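Cellmont open day, August. Got there at 2, parking already full so walked in from the road. Teemu Hakala did the tour — fast talker, good on the history. The mill had 228 people once. Lunch line was slow but teh soup was worth it.
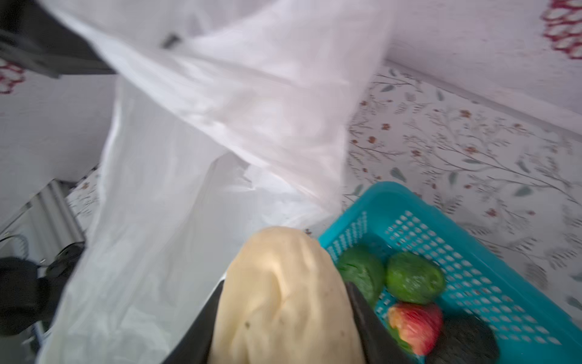

Then the dye shed, my favorite part. Smells like wet hay. Bought 6 skeins of the rust color, should of bought more. Last bus back leaves early so check the board by the gate.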